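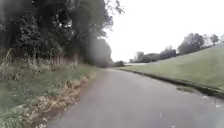

Ferry service between Ortuño and the island of Plornia will start again on 2018-03-03 after a winter break, the operator said. Boats will make 2 round trips a day through the end of March, with more sailings to be added if bookings hold up.

The crossing takes 70 minutes. Each boat carries up to 200 passengers and has room for 20 bicycles, but no cars. Bikes travel free and have to be reserved when the ticket is bought.

"We had a lot of calls from walkers over the winter, mostly asking when they could get back to the north side," said Candela Gallardo, who manages bookings in Ortuño.

The island's two guesthouses are both taking reservations. The campground at Fletonby stays closed for work on the showers, and owner Graham Fairclough said he had no opening date yet — he is waiting on a plumber from the mainland.

Day visitors should bring cash. The bank machine at the harbor was taken out last fall and has not been replaced.

Tickets are on sale at the harbor office and on board.

14 shares
3 comments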